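首页 > 参观与活动 > Korkitz 开放日 > 常见问题

Korkitz 机器人车间开放日常见问题

本页汇总了报名邮箱和前台电话里问得较多的问题，按报名、到场、演示、其他几部分排列。页面内容与纸质参观须知不一致时，按本页执行。

一、报名与时间

开放日是哪一天？

2020年5月23日，星期六，分上午场和下午场。两场内容相同，不需要都参加。上午场结束后车间要清场，上午入场的访客不能直接留到下午。

原定三月的那一场还办吗？

不办了，并入这一场。三月已经报过名的访客不用重新填表，原来的确认邮件仍然有效，入场时出示即可。三月选的是上午场的，默认还是上午场，要改场次请在活动前一天中午之前回复那封邮件。

一共接待多少人？

两场合计名额500人，满了就关闭报名页面。车间按小组放行，每组进入演示区之前要在走廊等候。走廊里有长凳和饮水机，没有储物柜。

要交钱吗？

参观免费。动手体验环节收取押金100元，离场时凭手环退还。手环丢失或者剪断的，押金不退，请不要自行取下。押金可以用现金，也可以扫码，扫码支付的原路退回，到账时间以支付平台为准。

可以带孩子吗？

可以。未成年人需要有成年人陪同，一位成年人最多带两名儿童。婴儿车可以进展厅，不能进演示区，请停在走廊尽头的指定位置并带走贵重物品。动手体验对身高有要求，手臂够不到急停按钮的孩子只能在旁边看，这一条现场没有通融的余地。

可以团体报名吗？

学校和企业可以由一位联系人统一填表，同行人员的姓名必须列全。团体也会按小组拆开入场，不能保证全团同时进同一个演示区。需要开具参观证明的，请在备注栏写清单位全称，活动结束后统一寄出电子版。

临时来不了怎么办？

在确认邮件里点取消，名额会自动放给候补。没有取消也没有到场的，下一次开放日的报名顺序会排在后面。

没有报名，可以到门口等空位吗？

不可以。门口只核对名单，不办理现场登记。候补名单上的访客收到邮件通知后再出发。

二、到场与安全

怎么到车间？

从园区北门进，沿围墙走到卸货区，左手边的灰色双开门是入口。导航搜索 Korkitz 会把人带到办公楼正门，那个门周末不开。自驾的访客请停在北门外的公共停车场，园区内的车位当天留给货车和无障碍车辆。

对穿着有要求吗？

请穿不露脚趾的平底鞋，长发扎起来。围巾、长挂饰和带绳的工牌进演示区之前要取下。护目镜由我们提供，戴近视眼镜的访客可以领外罩式的那种。

入场要检查什么？

核对预约姓名，测体温，佩戴口罩。体温异常的访客不能入场，押金和名额的处理由前台说明。口罩请自备，前台有少量备用的，用完为止。

能不能靠近机械臂？

地面贴了黄线，演示进行时请站在线外。机械臂停止、指示牌翻到“可靠近”之后，可以到桌边看，不要用手碰关节、线缆和夹爪。看到机械臂不动，不等于它已经断电。有些程序在两个动作之间会停顿较长时间，停顿结束后不会有声音提示。

装有心脏起搏器可以参观吗？

展厅可以正常参观。演示区里有电机和充电设备，请先咨询医生，到场后告诉带队的工作人员，我们会安排隔着玻璃看。

可以拍照录像吗？

展厅和演示区都可以拍，不要开闪光灯，闪光会影响桌面上方的视觉定位。控制室的屏幕请不要拍。直播需要事先申请。自拍杆伸过黄线会触发停机，一停就要重新归位，后面的小组都得跟着等，请把它收在包里。

三、演示内容

当天能看到哪些演示？

有三处。第一处是 Steltora 的搬运小车，在展厅里按固定路线往返，把空料箱从门口送到货架边。第二处是 Abdella 的螺丝锁付工位，全程在玻璃罩内运行，适合隔着罩子细看。第三处是 Flirero 双臂桌面工位，做的是日常小件物品的取放和收纳，动手体验也在这里。

整个参观要多长时间？

连讲解在内2小时。动手体验另外排队，排不上的访客会收到下一次活动的优先预约链接。

Flirero 演示是提前编好的动作吗？

要看是哪一段。开场有一小段固定轨迹，用来活动关节、检查归位，每场都一样。后面的取放由操作员示教得到的数据训练而来，物品的位置可以在一定范围内变动。到目前为止，这个桌面任务积累了近2,454条示教记录，内容主要是瓶、盒、管这几类小包装。

演示会失败吗？

会。夹偏、夹空、把东西碰倒都发生过。碰到这种情况，程序会退回起始姿态再来一次，连续不成功则由工作人员接手重新摆放。我们不会为了开放日换成一套稳妥的固定轨迹，带队人员也会把没做成的地方照实讲给访客听。

为什么动作这么慢？

开放日当天限速运行。平时调试时会快一些，人多的时候降速是车间的规定，不在现场调整。

两条手臂是同时在动吗？

大多数时候是一条在做，另一条停在旁边。需要一边扶一边放的任务才会双臂配合，下午场视设备情况增加这一项。手臂之间的避让由程序处理，访客看到两边夹爪挨得很近时不用提醒操作员。

桌子为什么不用专门的工业台面？

Flirero 面向的是家庭和小型药房这类地方，所以工位上用的就是普通木桌。木纹和影子会给视觉识别添一些麻烦，我们在训练时有意保留了这些情况。灯光也没有特别布置，下午太阳偏西时窗帘会拉上一半。

动手体验具体做什么？

访客戴好护目镜，在工作人员旁边用手柄引导一条手臂，把一件小物品夹起来，移动一小段，再放下。每人一次，不计时也不评分。操作过程中急停按钮由工作人员负责，访客感觉不对时喊停就行。体验数据会不会用于训练，由访客在同意书上自己勾选，不勾选的数据当晚删除。

四、桌面收纳工位

这一部分的问题最近增加较多，单独列出。

桌上放的是什么？

是一个透明塑料收纳盒和几件药箱里常见的小包装。选它们是看中外形差别大：有方的，有圆的，有硬的，也有一捏就变形的。

里面的药可以拿走或者打开看吗？

不可以。桌上的东西都是演示用品，不发放，不出售，也不作为任何用药建议。带孩子的访客请特别留意，体验结束后先洗手再吃东西，洗手池在走廊左侧。

可以指定让它夹哪一件吗？

可以提，由操作员判断。太靠近桌沿的和贴着盒壁立着的，成功率都比较低，操作员可能会请您换一件。

收纳工位的桌面： 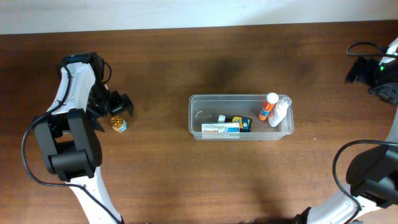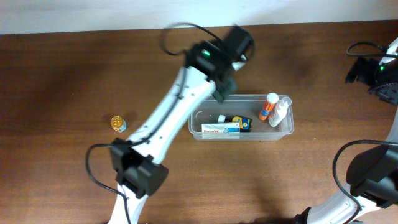

能不能自己带东西来让机械臂试？

可以带，每人限一件，交给操作员看过之后再决定能不能上桌。重量以单手能轻松拿起为准，不收玻璃薄壁的、装有液体未拧紧的、带尖角的和宠物用品。尺寸可以拿上面两张照片作参照：平放着的那盒 Panadol，还有盒子右侧那支带白盖的管子，这样大小的都合适。单独搁在木桌上、贴着标签的那种小瓶也可以。比透明盒本身还大的物品，夹爪张不到那么宽，请不要带来。交上来的物品会贴号码纸，试完当场归还，外包装可能留下夹痕，介意的请不要拿新买的东西来。

带来的东西试坏了赔不赔？

不赔。同意书里有一条写明了，请看清楚再签。

夹爪上的绿灯代表什么？

代表该模块已经通电、通信正常，和正在做什么动作没有关系。停着不动的手臂也可能亮灯，所以能不能靠近要看指示牌，不能看灯。

线缆露在外面会不会不安全？

手臂外侧留出的黑色线缆是有意放长的，关节转到极限时需要这一段余量。正式产品的走线会收进外壳，这套是车间里调试用的，经常要拆换，就没有收。访客站在黄线外碰不到线缆。

五、其他

有没有讲解？

每组配一名带队人员，讲解用普通话。需要英语讲解的请在报名表里注明，英语组只安排在上午场。听力不便的访客可以领取打印好的讲解稿，同样请提前注明。

现场有吃的吗？

没有。展厅门口可以饮水，演示区内禁止饮食。园区食堂周末不营业，北门外有便利店。

可以买到这些设备吗？

开放日不做销售，也不报价。有采购意向的请留下名片，由 Steltora、Abdella、Flirero 各自的团队在工作日联系。

招聘或者实习的问题可以当天问吗？

可以问，当天不收简历。岗位信息以招聘页面为准，带队人员不清楚各部门的招人情况。

下雨会取消吗？

不会，全部内容在室内。如因防疫要求或者停电取消，会在当天早上发邮件并更新本页，押金全额退还。

看完以后还能提问吗？

可以写信到本页底部的邮箱，标题请写“开放日”。技术类问题由工程人员轮流回复，通常要等几个工作日。

读者留言

木木妈妈：请问小朋友身高够不够是现场量吗？我家的刚好在线边上，怕白跑一趟。

Korkitz 开放日小组 回复 木木妈妈：现场量，以能平稳按到急停按钮为准，没有固定的数字。达不到的可以在黄线外看完整段演示，押金马上退。

路过的药剂师：建议在桌边再立一块牌子，写明药品只作演示。我看照片里 Panadol 的包装挺显眼的，小孩容易认成家里的东西去拿。

Korkitz 开放日小组 回复 路过的药剂师：谢谢，牌子已经在做，会放在黄线内侧靠访客的一边。

zhou_77：上次参观小车那边讲得太快，货架旁边又吵，后排基本听不见。这次能不能配个扩音器？

螺丝松了：Abdella 那台能看到扭矩曲线吗，还是只能看外面？

Korkitz 开放日小组 回复 螺丝松了：罩子旁边有一块小屏幕显示曲线，可以看，也可以拍。控制室里的那几块不行。

北门保安室对面：停车场周六上午有早市，开车的早点来，或者坐公交。

联系我们：拨打前台电话或发送邮件至开放日邮箱 | 隐私说明 | © 2020 Korkitz 版权所有 | 返回顶部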